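Review: Dratumach Game Library Manager for Windows

Reviewed by Shu-fen Yen, Desktop Software Desk

Dratumach, published by Hiltden, gathers PC games bought from several stores into a single library. The review team used version 3 for 19 days on two Windows 11 computers, one of them an older laptop with a mechanical hard drive.

Installation and Setup

The installer requires an email address before it will proceed. Existing store accounts are linked from the Accounts page, and each must be authorized separately. Of the 14 titles already installed on the test desktop, the initial scan missed two, both stored on a secondary drive. Adding that folder manually corrected the list.

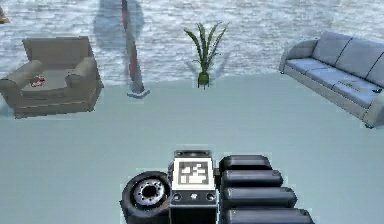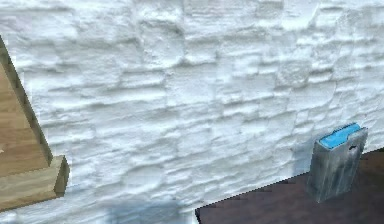
Performance and Cloud Saves

The program opened promptly on the desktop. On the laptop, startup was slow enough that most users will wish to disable automatic launch. Cloud saves worked as documented, although the conflict window shows only file dates and offers no way to keep both copies. Users of Gasel, a competing launcher, may miss that option.

Downloads can be scheduled overnight. The bandwidth limit resets after each update and must be entered again.

Support

A question about the missing titles was submitted through the Help menu. A reply arrived the next morning with correct instructions. The printed fix is also listed in the user forum under "Secondary drives."

Rating

3 out of 5. Dratumach is suitable for households with games spread across several stores. Readers who buy from one store have little need of it.

Editing: Marlene Conceição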